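Report on the visit to Bridus, November

Members of the household fittings group were received at the Bridus premises at 10 in the morning. The purpose of the visit was to view the kitchens which the company keeps furnished and in daily order, and to consider how small storage is arranged on a worktop of ordinary depth. The party then went on to the Falus rooms in the same building.

The first kitchen shown to us has a white marble-patterned counter with grey veining, set against a wall of stacked stone in beige and grey. Members remarked that the veining is light enough for crumbs to be noticed, a point on which opinion was divided.
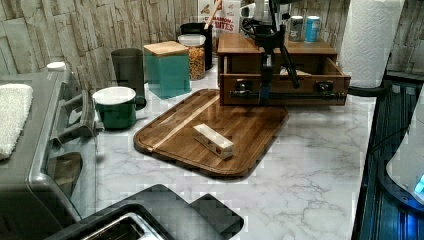

Page last changed: November, 11:09

The group gave most of its attention to the small wooden drawer unit. A unit of this kind takes up little of the counter and its flat top remains in use, in this case for two drinks cans. The cutting board has rounded corners and a lighter stripe running across the dark wood, and was generally admired. Several members asked whether such a board should be left out between meals. Our hosts advise that it should, provided that it is stood on edge to dry after washing.

Dry goods and cups are kept towards the back. The square canister in teal, with its light wooden lid, stands close to the green enamel mug and the tall grey cup — a sensible grouping for anyone making a hot drink. Parsons, who supply the canisters, offer the lids separately.

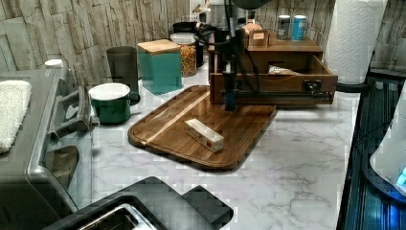
The question of drawers was taken up again over coffee. It was agreed that a shallow drawer at counter height is best given over to packets and other small items which are otherwise lost in a cupboard. The Moltano catalogue, copies of which were handed out, lists similar units on page 64.

The visit closed with a tour of the store room. A second visit is planned for those who could not be accommodated, and places will be limited to 9. Requests should be sent to the group office in writing.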